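Farkex finger kit, second look

The replacement fingers from Farkex have been on the arm since July, and I have enough hours on them to say something more useful than my first post did. For anyone who skipped that one: the kit is a pair of black fingers, a wrist camera bracket, a bag of screws and a calibration sheet. I paid for mine. The price was 133 with shipping, and the bracket is sold separately for people who already have the fingers.

Fit first. The mounting holes lined up with my Luston gripper without drilling. The screws supplied are two millimeters too long for the older Luston body and bottom out before the finger is tight. I cut mine down. Octavian Bogdan has the newer body and says his went straight in, so check which one you have.

The ridged strip on the inner edge is the reason to buy these. My old fingers had a smooth pad that let go of anything curved as soon as the wrist tilted. I ran 100 picks with each set on the same toy food, same speed, same closing force. The smooth pads dropped 17. The Farkex pair dropped four, all of them on the first afternoon, before I had redone the zero position. I would not read much into the exact numbers, but the gap is large enough to believe.

The camera bracket is less good. It holds the camera steady, but it sits low, and the fingertips take up the bottom of the view when they are closed. Near the fingers, small items get covered during the last part of the approach -- exactly where I want to see them.

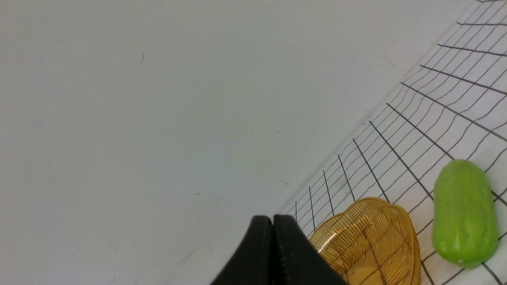 Wrist camera, fingers closed. The right finger overlaps the lower left of the basket; the cucumber is clear of it.

I worked around this by planning the grasp from higher up and trusting the arm for the final descent. That is fine on a rigid table with things that stay put. It would not be fine with anything that rolls. Mircea Buzatu printed a taller spacer for his and gets a better view, at the cost of some wobble at full speed.

Software: the kit ships with a profile for Skollus and nothing else. I use Quinlan, so I entered the finger length and offsets by hand. The values in the leaflet are correct. The default closing force is not; it is set to 3000 in the controller's units, and 2000 is plenty for light plastic.

Wear so far is minor. The ridges still feel sharp and neither finger has loosened.

I am keeping the fingers. The bracket will come off once I have drawn a taller one, and I will post the file when it has survived a week of picks.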